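Two Arms, One Pair of Shorts

So the second arm is finally on its stand and I have spent most of October teaching the pair of them to fold laundry. Badly! But I'm having more fun with this than I've had with anything since the plotter, so you're getting a long post.

Quick catch-up if you missed the last one. I rent a bench at Gunier, the shared workshop over on Conari Street, and I've been putting together a two-armed setup there in the evenings. I drive both arms by hand with a pair of leader arms, record what I do, and then train a small model on the recordings at home overnight. The whole thing has cost me $2,867 so far, which I'm writing down here mostly so I stop rounding it down in my head.

The biggest improvement this month was the work surface. I'd been folding on bare tabletop and the fingers kept skidding along it, or worse, catching, and then the arm would shove against the table until a motor gave up and faulted. Padding with a fabric cover fixed nearly all of that. The fingertips can press down a little and slide in under a hem, and the cloth stays where you put it. I should have done it in August. 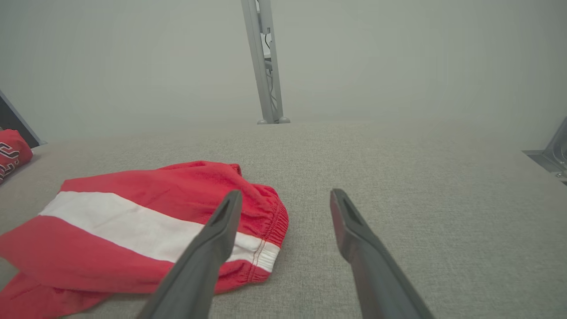
Waistbands are my nemesis at the moment. Elastic wants to pull itself back into a bunch, so you get a nice flat leg and then this puckered lump at one end that throws off every fold after it. My first idea was to grab the waistband with one hand and a hem with the other and stretch the whole thing tight. Works great when I do it with my own hands. With the arms I kept tugging too hard and one side would pop out of the grip and the shorts would go flying toward the wall (I laughed the first few times).

What's working better is small corrections at the hem with one hand while the other just waits nearby. It's slow – the good ones take me 95 seconds start to finish – but it's consistent, and consistent is what the training wants. If I fold it a different way every time, the model learns a sort of average of all of them, and the average of three decent folds is a wad.

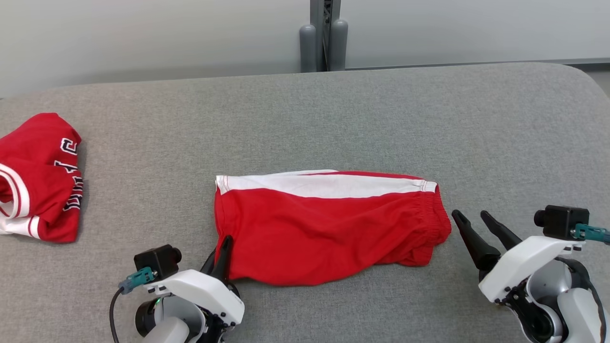 The cables are the other thing I've been fussing with. Each wrist camera has its own lead, and if there's too little slack the plug gets yanked when the wrist rolls, and if there's too much it droops into whatever you're folding. I've rerouted the left one 3 times. The current arrangement has survived 16 sessions without a dropout, so I'm leaving it alone and nobody is allowed to touch it, including me.

I also reprinted the fingers. The old ones were stubby and I couldn't see past them in the wrist view. The long taper is so much nicer for getting hold of a corner, though they do flex if you pinch a thick seam – I might try a stiffer filament from Givdale when this spool runs out. If anyone has printed long fingers that don't bend, please tell me what infill you used!

As for the model, it can do the first fold on shorts if I lay them out fairly straight to begin with. The second fold it gets when it feels like it. Shirts are still hopeless, and jerseys are the worst of the lot, slippery and full of stiff lettering that doesn't want to crease where you need it to.

Next up is a bigger batch of recordings, with the starting position messed up on purpose so it stops expecting everything to be neat. After that I want to try towels, which everyone at the Meléndez meetup told me to start with in the first place. Yes, I know. I'll bring a stack from home next time I'm in.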